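How to Sort and Scan Soft Courier Bags at a Small Packing Table

Posted Dec 1, 2021 by Tuva Kvam

Boxes are easy. They have six flat sides, the label is nearly always on the biggest one, and they stay where you put them. Soft courier bags do none of that. They fold over their own labels, slide off stacks, and catch on the edge of whatever you drop them into. If your shop or office handles returns, a good share of what comes through the door will be in bags, and a table that works fine for boxes will slow you down.

This page covers how we set up a bag table at Cavstead and the order we work in. It is written for one person at one table with one scanner. You can run it with two people, and there is a note on that near the end.

What you need

A table at elbow height, with a flat matte top
A crate or tote for incoming bags
A fixed scanner or scanning stand that reads from above
A short conveyor, a chute, or a second crate for finished bags
A small bin for problem bags
Blank labels, a black marker, and clear tape
A dry cloth

A handheld scanner will do if that is what you have. The steps are the same, but you lose the free hand, and with bags you want both hands.

Step 1: Set up the table

Put the incoming crate on your left, the scanner in the middle, and the outgoing side on your right. Flip it if you are left-handed and find that easier. What matters is that bags move in one direction and never come back across the scanner. A bag that crosses twice can be scanned twice, and finding a double scan in a list of 500 lines takes longer than you would think.

Leave open table between the crate and the scanner base. You need room to lay a full-size bag down and press it flat. Our first table was too short for this and we ended up flattening bags on top of the crate, which does not work.

Pick a table surface that is not shiny. Glossy white tops throw light back up and some scanners struggle with that. If you are stuck with a glossy top, a plain dark mat from a craft store fixes it.

Step 2: Set the scanner height

Most stands have an adjustable column. Start with the height in the manual, then test it with your thickest bag and your thinnest one. If the thick one reads and the thin one does not, lower the head a little and try again. Write the final setting on a piece of tape and stick it to the column. People bump it when they clean.

Wipe the window with the dry cloth at the start of each shift. Do not use spray.

Step 3: Load the crate

Do not tip a sack of bags straight into the crate. Put them in loosely, by hand, with the printed sides facing you where you can. Fill to just under the rim and stop. Bags packed down hard come out folded in on themselves, and each one then has to be opened up before you can find anything on it.

Keep heavy bags at the bottom. Anything that feels like glass or has a sharp corner pushing through goes to one side before you begin.

Step 4: Pick up one bag

Take hold of the bag near the middle of the top edge and lift it straight up until it clears the crate. Lift higher than feels necessary. The bottom of a large bag tends to stay behind, and if you pull sideways too soon it will drag over the rim and may bring the next bag along with it.
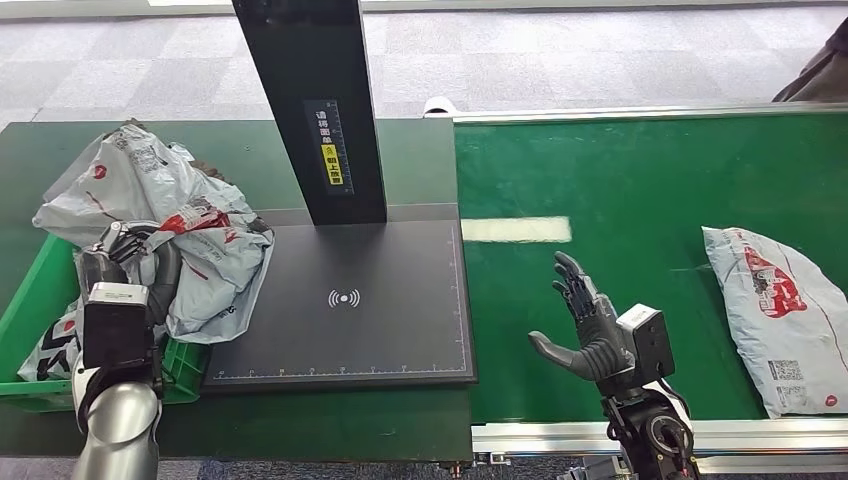 Finding the right label is the part that takes practice. A bag can carry several kinds of print at once, and only one of them is what you want. On a gray-white bag with red and white branding near the center, faint black text, and small printed labels scattered over the creases, your eye goes to the branding first, and the branding is no use to you. Train yourself to look for the shipping label and ignore the color. If you can't see one, turn the bag over before you start pulling at the folds. If it still isn't there, open the folds one at a time, beginning at the bottom, where the plastic bunches most.

Returns often have two shipping labels, the original and the return. The return label should be stuck over the first one, but plenty of customers put it on the back. Check the date on both and cover the old barcode with a blank label before you scan. A line through it in marker is not always enough. We had a run of 333 returns in November where the old codes had only been crossed out, and Matěj Kopecký spent an afternoon matching them up again by hand.

Step 5: Flatten the bag

Lay the bag on the table, label up. Put one palm on the center of the label and smooth outward toward the corners. Two passes are normally enough. You are not trying to get the whole bag flat, only the barcode and a little space on each side of it.

If the bag is full of air, press gently from the sealed end and let it settle. Don't puncture it. If the contents are lumpy, shift them away from the label through the plastic so that the code lies on the flattest part.

Clear tape over a barcode is usually fine. Wrinkled tape is not – pull it tight with your thumb, or if it won't pull tight, type the number in.

Step 6: Scan

Slide the bag under the scanner with the barcode lengthwise. Keep your fingers off the code. Wait for the tone, then look at the screen and check that the line it added matches the last 4 digits on the label. It only takes a glance, and it catches the times when the scanner has picked up some other code on the bag.

If you get no tone:

Turn the bag a quarter turn and try again.
Smooth the label again and try again.
Tilt the near edge up slightly to kill any glare.
Type the number in by hand.

After the fourth one, stop. If the number can't be read either, the bag goes in the problem bin with a note on it. Don't stand there waving it under the light.

Step 7: Move it along

Place the bag on the outgoing side label up and lying flat. On a conveyor, keep it in the middle of the belt with any loose corners tucked under, so they can't get into the gap along the side. Leave a space before the next one. On a chute, send the sealed end first.

If you use a second crate, stand the bags on edge like files in a drawer. More will fit than if you lay them down, and you can pull one out later without emptying the crate.

Then go back for the next bag. Don't pick it up with your left hand while your right is still busy with the first. It feels quicker, and it is how labels get scanned against the wrong item.

Working with two people

One person picks and flattens, the other scans and moves along. The picker stands at the crate end and passes each bag flat across the table, label up. Swap places every hour or so. Picking is harder on the shoulders than it looks.

Viera Šimko and Vilém Holub run our busiest table this way and keep the problem bin on the scanner's side. I prefer it at the crate end, where unreadable bags can be pulled before they get near the scanner. Try both.

Clearing the problem bin

Do this at the end of every shift, while whoever wrote the notes is still there to explain them. Sort the bags into torn, unreadable, and not ours. Torn bags go inside a new bag with the original label cut out and taped to the front. Unreadable ones get looked up by sender name if there is one. Bags that are not ours go back to the carrier at the next pickup.

Supplies

Blank labels come in rolls of 500 or 2000. Buy the small roll unless you have a dry place to keep the rest, as the adhesive goes off in a damp storeroom. Get the opaque kind. The thin ones let an old barcode show through, and the scanner will read it.

For tape, any clear packing tape without a pattern is fine. Keep it on a weighted dispenser on the outgoing side, away from the scanner base.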